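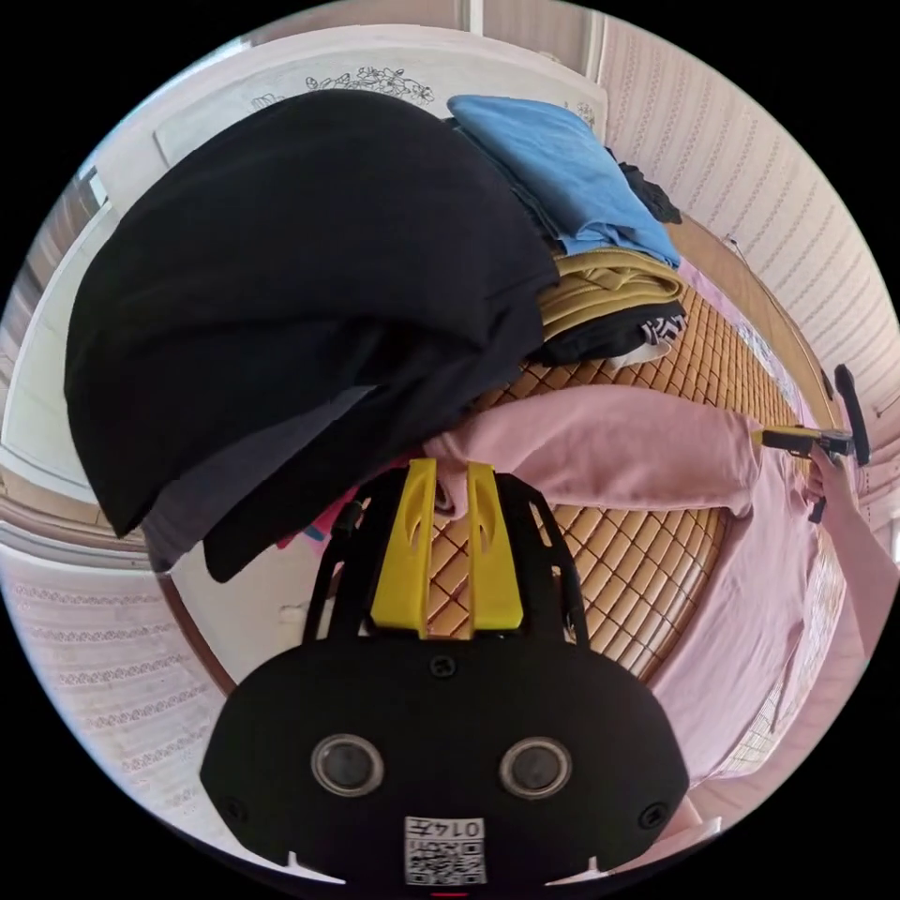
Una prenda rosa sobre la esterilla de la cama.

Mi suegra, Gülizar Demirtaş, plancha los calcetines. Lo cuento al principio para que se entienda en qué familia he caído y por qué llevo desde junio intentando aprender a doblar ropa a los cuarenta y tantos, edad a la que otros se compran una moto.

Durante toda mi vida adulta he practicado el sistema de la silla. Cualquiera que viva solo lo conoce: la ropa sale del tendedero, aterriza en la silla del dormitorio y de ahí pasa directamente al cuerpo. El armario queda como una especie de museo, con un traje de boda y tres cinturones que ya no cierran. Funcionaba de maravilla hasta que dejé de vivir solo. A mi mujer la silla le parecía bien para sentarse, fíjate tú qué excentricidad.

Así que me puse a estudiar. El primer tutorial que vi duraba once minutos y trataba exclusivamente de camisetas. La señora que lo presentaba le daba las gracias a cada una antes de guardarla. Yo lo intenté con una de publicidad de Trekbridge, la tienda de montaña donde una vez compré unas botas que me destrozaron los pies, y no me salió el agradecimiento. La doblé con rencor y quedó igual de bien.

Las camisetas, al final, tienen un pase. Las mangas largas ya son otra asignatura. Hay quien las cruza por detrás, como si detuvieran a la prenda, y hay quien las pliega en zigzag hacia abajo. Gülizar es de la segunda escuela y considera a los de la primera gente poco seria. También opina que sobre la cama se dobla mejor que en una mesa, opinión que mi espalda no comparte.

De la sábana bajera prefiero no hablar. Bueno, hablo un poco. He seguido las instrucciones de las esquinas (meter una dentro de otra, girar, sacudir, rezar) y he obtenido nueve veces seguidas el mismo resultado, una bola con aspiraciones. Mi suegra la coge, hace un gesto con las muñecas y aparece un rectángulo. Le pedí que lo repitiera despacio. Lo repitió a la misma velocidad, pero mirándome.

¿Balance? Ahora tengo un cajón presentable, el de arriba, que es el que abro cuando vienen visitas y no viene a cuento. Los jerséis los llevo a medias. Los calcetines siguen en una bolsa de tela, sin pareja y sin planchar, y por ahora Gülizar no sabe que existe esa bolsa.

La silla continúa en el dormitorio. Anoche le dejé encima un pantalón, solo uno, para ver si alguien decía algo. Esta mañana estaba doblado.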